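Search the archive Go Advanced search

Mirbridge-Household mailing list
Thread: Puffy things, again (was: October closet swap)
Last updated: October, 9:40 p.m.

Replying to the list because I suspect half of you have the same jacket problem and the other half will have opinions about it.

> I have given up on folding anything with stuffing in it. Sweaters,
> fine. Towels, fine. But I fold the puffy jacket, put it on the
> shelf, turn around to get the next thing, and by the time I turn
> back it has unfolded itself and is leaning on the scarves. I tried
> one of those vacuum bags last winter and it came out looking like a
> dried mushroom and stayed that way until Christmas. Is there a
> method, or do people with tidy closets just not own puffy jackets?
>
> Also, does anyone want a shoe rack? It is missing one foot but
> stands up if you're nice to it.

There is a method. It is not a great method. I learned it off the back of a Drostamik storage catalog, which devoted a whole page to it and then tried to sell me a box with a window in it for the price of a decent lunch.

First, do it on a bed. I know you have a perfectly good table, and I know the video people all use a table, but a table is slippery and a jacket full of air will slide right off it. A bed grips. Make the bed first or you'll end up folding the sheet into the jacket, and yes, I have done this, and yes, I went looking for the sheet.

Zip it all the way up. Lay it face down. Sleeves go in across the back, one over the other, flat as you can get them. Then lean on it with your forearms, starting at the hem and working toward the collar, and keep leaning until it quits sighing at you. This takes longer than you want it to. Fold up from the bottom and tuck the corners under. You are not going to get a rectangle. I spent two winters trying for a rectangle. What you get is a sort of loaf, flat along one side and round along the other, and once you accept the loaf your life improves quite a bit.
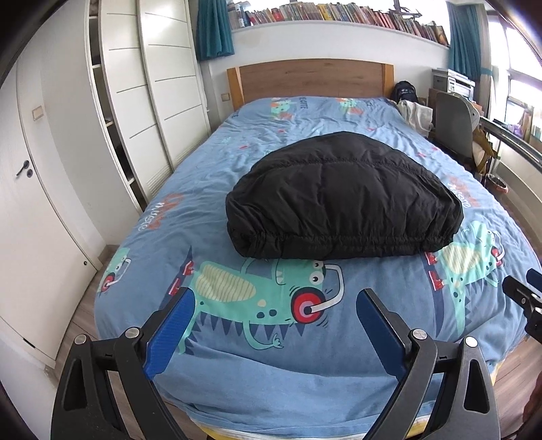

Mirbridge Household Swap & Storage Group

The black one on the bed is the shape I mean. It bunches up at the two lower corners and the top is as domed as a dinner roll, and I would put that on a shelf and call it folded. Round side toward the back of the closet, straight side facing out, so that when you open the door you see an edge and feel like a person with a system.

On bedding, while I'm at it, because somebody asked last month whether a patterned cover makes sorting harder. My view is that you want the loudest cover you can live with. A blue cover with green cartoon reptiles in headphones and red shoes is about ideal for folding anything black. You can't lose a black jacket on it. I used to have a charcoal gray bedspread, very grown-up, from Nondel, and every October I would mislay at least one dark garment on top of it in full daylight. The bedspread went to the swap and I haven't missed it. If you got it, I hope you wear pastels.

Now storage. My advice on vacuum bags is the same as always: fine for blankets, bad for anything you want to look alive when it comes out. If you have already mushroomed a jacket, put it in the dryer on low with a couple of clean tennis balls, check the care label before you do, and be ready for a noise like someone moving out upstairs. Mine recovered in two rounds. The neighbors took a little longer.

For everything else, a cotton pillowcase. Loaf goes in, open end gets tucked under, done. It keeps the dust off, it lets the thing breathe, and it stops the jacket from leaning on the scarves because it can't get its arms out. I have tried the Li hanging organizers too. They're nicely made, but the shelves are sized for T-shirts, and if you push a winter jacket into one it bulges through the front like bread dough and the whole tower starts to turn slowly on its hook. I watched mine do this for an evening. It was better than what was on TV.

Whatever you do, don't stack more than two. Three loaves is a landslide. Put the heavier one on the bottom, even if it's the one you wear most, and resign yourself to lifting the other one every morning until spring. Or hang the one you wear most, and skip this entire message as far as that jacket is concerned. I should have put that part first, but I've typed it all now.

Other business, briefly. The swap shelf still has 12 wooden hangers on it, the thick kind that take up a third of your rod each. They're good for coats and no use for anything else. Please take them. I moved them twice to sweep and I've started to dislike them personally. The archive search at the top of the list page is working again, sort of. I typed in "jacket" to see whether we'd had this conversation before and got 2,206 results, most of which seemed to be the same signature line. If anyone finds the old thread about mothballs, send me the subject line, as I want to see if I still agree with myself.

And I'll take the shoe rack. I have a paperback that's exactly the height of a missing foot. Leave it by the side door after six and I'll bring the handcart.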